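生活用具論I 配布資料 第4回
筒形の器を置く、持つ、支える

担当:エフィー・クルックシャンク
補助:ジャンニ・ガッリ(実習)

前回の残り

前回は皿と鉢を扱い、口径と高さの比で器を分けるところまで進んだ。鉢の「見込み」という語の説明が途中になっていたので先に補う。見込みとは器の内側の底、およびそこから立ち上がる部分を上から見たときの面をいう。皿では見込みが器の顔になるが、筒形の器では奥に引っ込んで暗くなり、ふつうに座った位置からはほとんど目に入らない。装飾の配分もこれに従う。皿の絵付けは内側に、筒の絵付けは外側に集まる。

筒形の扱い方に入る。筒形の器は高さが口径と同じか、それより大きいものをさす。湯のみ、コップ、筆立て、花入れの一部がここに入る。取っ手のあるものは第6回に回し、今回は取っ手のないものだけを見る。

持ち方は、片手で胴を握る、片手で縁をつまむ、両手を使う、に大きく分かれる。両手の場合も左右で同じことをするとは限らない。片方を上から縁と側面にかけ、もう片方で底のほうを下から受ける形がある。卓上で向きを変えたり、別の場所へ移したりするときにこの形をとると、器の重さを受ける側と、傾きを抑える側が分かれる。
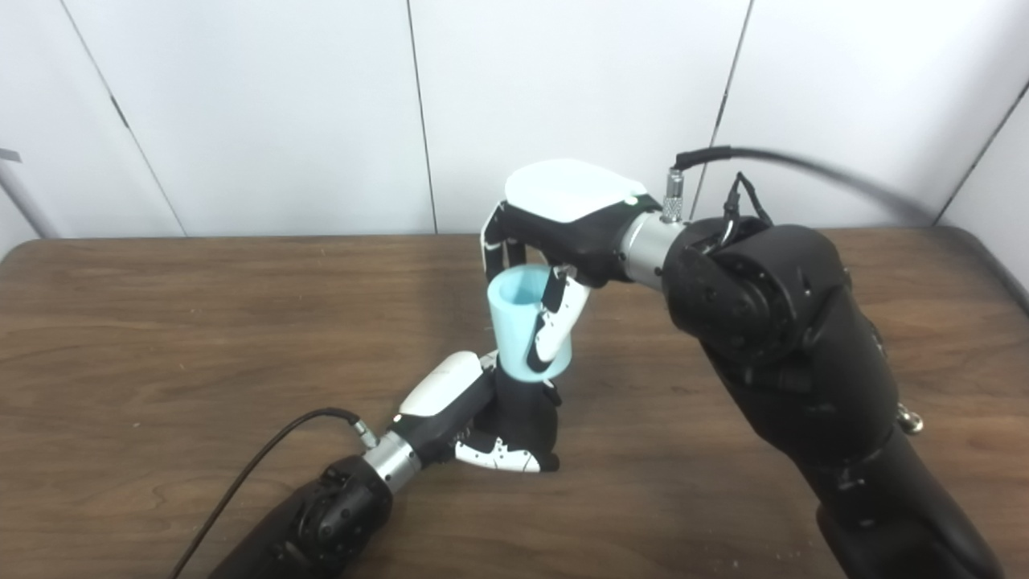
読了時間の目安:9分

1 各部の名称

筒形の器について、この授業では次の語を使う。教科書の用語と少し違うところがあるので、レポートではこちらに合わせること。

口:上の開いた部分全体。
縁(ふち):口をかたちづくる輪。厚み、丸み、外への反りを見る。
胴:縁の下から底の手前まで。
腰:胴が底に向かって曲がるところ。まっすぐな筒では腰がほとんどない。
底:下の面。
高台:底につけた輪状の足。
台:器の下にあり、器を持ち上げている部分。器と一体のものも、別になっているものも含める。

高台と台の区別について質問が多い。高台は器の一部で、作るときに削り出すか、貼りつけるかする。台は器の胴と見た目がはっきり切れているものをいい、色や材料が違うことが多い。どちらとも言えないものについては、無理に決めずに「高台または台」と書いてよい。外から見て一体かどうか分からない場合も同じで、触って確かめられないときは「一体か別かは不明」と記録する。

縁の厚みは口当たりに関係するだけではない。縁の薄い筒は、上からつまんだときに指先の狭い範囲に力が集まる。縁の厚い筒は指の腹が乗るので、つまみやすい。かわりに、注ぐときの切れは悪くなりやすい。コップとして使わない筒、たとえば筆立てや卓上の小物入れでは、切れを気にせず縁を厚くできる。

2 立つということ

器が立っているかどうかは、重心から下ろした線が接地面の内側に落ちているかで決まる。高校の物理で習った範囲である。筒形で問題になるのは、細くて高いものほど、わずかな傾きでこの線が外に出ることである。

対策はいくつかある。

底を厚くする。重心が下がる。手に取ると重く感じる。
腰を張らせる。重心がやや下がり、接地面も広くできる。筒という感じは弱くなる。
裾を広げる。接地面が広くなる。上から見ると口の外側に裾が見える。
広がった台に載せる。胴はまっすぐなまま、接地面だけを広げられる。

最後のものについて、昨年度の受講生ビオレタ・パレデスのレポートから引く。

「胴と台の色を変えると、器が浮いて見えるか、沈んで見えるかが変わる。暗い台の上に明るい胴を置くと、私は胴のほうだけを器だと思って見ていた。台は机の側に属しているように感じた」

この「机の側に属する」という言い方は、第9回の盆と敷物のところでもう一度使う。台は器のものでもあり、卓のものでもある。光沢のない暗い色の台は反射が少なく、境目が目立ちにくいので、この傾向が強く出る。

円錐の上を切り落とした形を円錐台という。裾の広がった台の多くはこの形に近い。円錐台の側面の傾きは、見た目の印象をかなり左右する。傾きが急だと台は脚のように見え、ゆるいと皿を伏せたように見える。実習ではモソの紙製の台を使い、傾きの違うものに同じ筒を載せて比べる。

なお、台に載せると当然その分だけ器の位置が高くなる。倒れにくさを求めて台を足したのに、台が高すぎて重心が上がり、効果が減った例がある。製図の段階で台だけを描いていると気づきにくい。必ず胴と台を合わせて描くこと。

3 色と卓面

木の卓に置く器の色について。

暖かみのある茶色の卓面に対して、淡い青は色相が離れている。色相が離れていて、しかも明るさにも差があるので、輪郭がよく見える。白も輪郭ははっきりするが、背後が白い壁の場合、器の上半分が壁に重なると見え方が弱くなる。座って見るか立って見るかで、器の背景が壁になるか卓面になるかが変わることに注意する。

立った高さから見下ろすと、筒の口が開いて見え、内側の暗さが目に入る。座った高さでは口は細い楕円になり、胴の側面が主になる。同じ器を両方の高さから描く課題を出したところ、プリフィカシオン・オルメドが口の楕円の丸みを間違えやすい箇所として挙げてくれた。口と底の楕円は、見下ろす角度の違いでわずかに丸みが違う。底のほうが丸い。上下を同じ楕円で描いてしまうと、底が平らに浮いたようになる。

影も描くこと。卓面に落ちる影は器の接地を示す。影の縁がやわらかいときは、光が広い面から来ている。影を真っ黒に塗らず、木目が透けて見える濃さにとどめる。木目は器の下を通って続いているものとして引く。
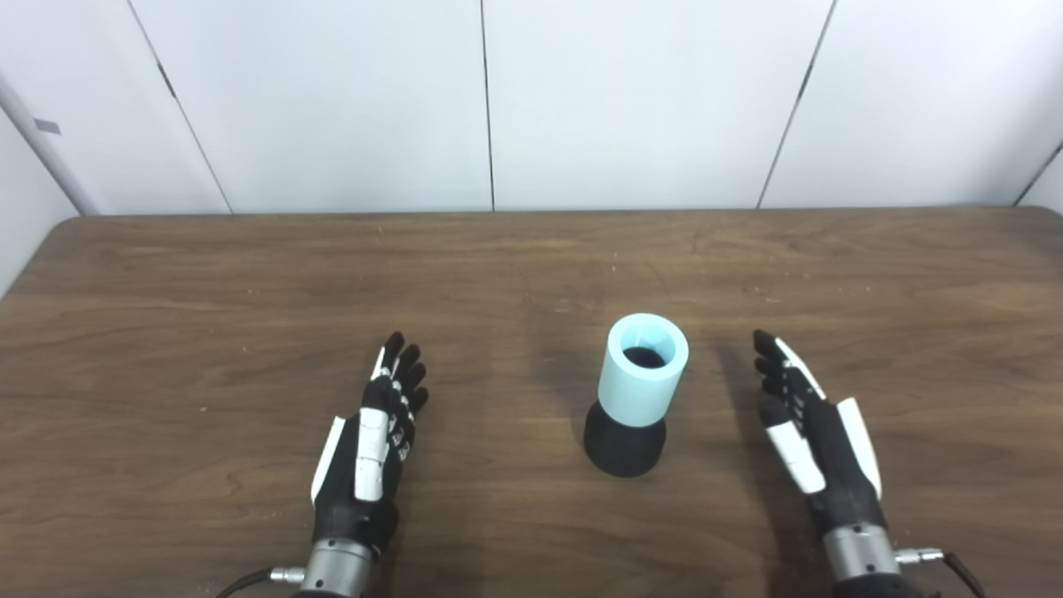

影の長さについては光の高さで決まるので、描く前に光の位置を欄外に小さく書いておくとよい。途中で描く場所を移した人の図は、影の向きが前半と後半で食い違っていることがある。採点ではここを必ず見る。

卓面の端も省略しない。奥の端の線が一本入るだけで、器が卓のどのあたりにあるかが読める。角が丸めてある卓は、角の丸みも描く。教室の卓はパルマの旧型で、天板の端にごく小さな面取りがある。描かなくても減点はしないが、描いてあるほうが卓の厚みが伝わる。

4 手をかける場所

器の形は、手がどこに来るかを誘う。教科書ではこれを簡単に済ませているので、少し詳しく書く。

まっすぐな胴は、どの高さでも同じように握れる。そのため、使う人によって握る位置がばらつく。腰や段があると、そこに小指が乗るので位置がそろいやすい。台のついた筒では、台と胴の境目が目印になり、境目のすぐ上を持つ人が多い。台のほうを持つ人は少ない。ただし、卓上で引き寄せるときには台を押す、あるいは台に指先をかける動きが出てくる。

両側から手のひらを向かい合わせて近づける持ち方では、胴の左右に同じ力がかかるかぎり器は傾かない。力の高さがずれると回そうとする力が生じ、器は倒れるか、ねじれるように動く。低い位置で挟むほうが安定すると思いがちだが、重心より低すぎると上が振れる。重心の高さに近いところを挟むのがよい。

次に、片手を上、片手を下に使う場合。上の手は縁と胴の上のほうにかかる。下の手は底に近いところを受ける。上の手に力を入れすぎると口の形がゆがむ材料もある。紙、薄い樹脂、乾く前の粘土がそうである。粘土の授業で筒を移すときは、下の手に重さを預け、上の手は添えるだけにする。

指の本数は問題にしない。毎年、何本で持つのが正しいかという質問が出るが、手の大きさと器の太さで変わるので、決まった答えはない。レポートに書いてほしいのは、どこに触れていて、どこが空いているかである。

記録の例をあげる。昨年度の実習記録で、書き方が適切だったもの。

器:筒形、縁は厚い。
卓:木製、長方形。
右手:上から。縁と手前の胴。
左手:下から。底に近いところ。
空いている部分:胴の奥側、口の大半。
備考:持ち替えのあいだ、器の底が卓から離れたかどうかは横から見ていないので不明。

備考のように、見ていないことを見ていないと書くのがよい。一瞬の図から動きを読み取ろうとすると、どうしても推測が混じる。動きについて書きたい場合は、続けて何枚か描くか、時刻を添えて書きとめる。

5 実習の手順

実習は前半と後半に分ける。前半は観察と作図、後半は台の比較である。

前半
卓の上を片づけ、筒をひとつ置く。
光の位置を欄外に書く。
立った高さで一枚、座った高さで一枚描く。時間はそれぞれ20分。
二人一組になり、一方が筒を持ち、もう一方が手の触れている場所を図に印す。交代する。

後半
モソの台を順に筒の下に入れる。
横から見て、台と胴をひと続きの輪郭として描く。
台ごとに、筒を指一本でゆっくり押し、台の縁が浮きはじめたら止める。押した高さも記録する。
台の色を変えて同じことをする。倒れやすさは色では変わらないが、倒れやすそうに見えるかどうかを一言書く。

押すときは必ず反対側に手を添える。床に落とすと口が欠ける。貸し出し用の筒はムンディスのもので、戸棚の下の段にある。箱に貼ってある番号1777と2523は太さの違う型の番号である。組ごとに同じ型を使い、途中で替えないこと。紛失と破損の場合は一個につき3000円の実費を負担してもらう。

ガッリから、筒の内側に鉛筆で印をつけないでほしいとのこと。印は外側に紙テープを貼り、その上に書く。

6 よくある書き間違い

「高台」を「台」の意味で使っている。第1節を見直すこと。
「円筒形の円錐台」という表現。胴が円筒、台が円錐台と分けて書く。
色の名前だけで明るさを書いていない。「青」では足りない。「淡い青」「灰色に寄った青」など。
木目の方向を書いていない。卓面の木目は図の中で奥行きの手がかりになるので、横か縦かだけでも書く。
材料を決めつけている。つやのない黒いものをすべて樹脂と書いた例が多かった。見ただけで分からないときは「つやのない黒」で止める。
「安定している」とだけ書いてある。何に対して安定しているのか、押したときか、置いただけかを書く。

7 課題

自宅または学内で取っ手のない筒形の器をひとつ選び、次のものを提出する。

立った高さと座った高さの図。
台をつけるとしたらどのような形にするか、横からの図をひとつ。既に台のある器を選んだ人は、台を外した図。
手をかける場所についての短い文章。左右の手を分けて書く。

参考に、フロレンシア・エスコバルの卓上用具の図集を図書室のカウンターに置いてもらっている。貸し出しはできない。筒形は後ろのほうの章にまとまっていて、トゥルスカの花入れの断面図が特に見やすい。断面図の線の太さはこの図集に合わせる。外形を太く、内側を細く引く。

用紙の裏には描かない。名前は右下に書く。次回は蓋を扱うので、蓋つきの器を持っている人は持参すること。蓋だけでもよい。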